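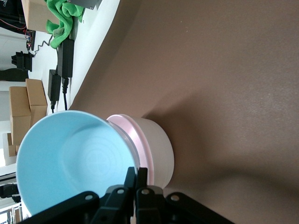

Nesting bowls

Nesting bowls are bowls made in graded sizes so that each one fits inside the next for storage. They are sold in sets, usually of 3 to 5, and are used for mixing, serving and keeping food. The word "nested" refers to pieces that sit inside one another, while "stacked" is also used for bowls of a single size.

Materials

Common materials are glass, stoneware, enameled steel, stainless steel and plastic. Glass and stoneware are heavy and stay put during mixing, but can chip at the rim when stored without padding. Plastic is light – and may stain from tomato or turmeric.

Sizes

Sizes are given by volume or by the width across the rim. The Aaltonen pottery in Plilirside listed its smallest bowl at 356 milliliters and the next at 651. Its later Nurano line, drawn by the designer Ramil Enriquez, kept the same volumes with a lower foot, which brought the height of a full set down to about 15 centimeters.

Storage

Bowls with steep sides can jam when a damp set is put away. Makers leave a small gap between the walls, or add a wide rim that carries the weight of the bowl above. Lids, where supplied, are normally kept separately.

See also: Mixing bowl, Casserole, Kitchen storage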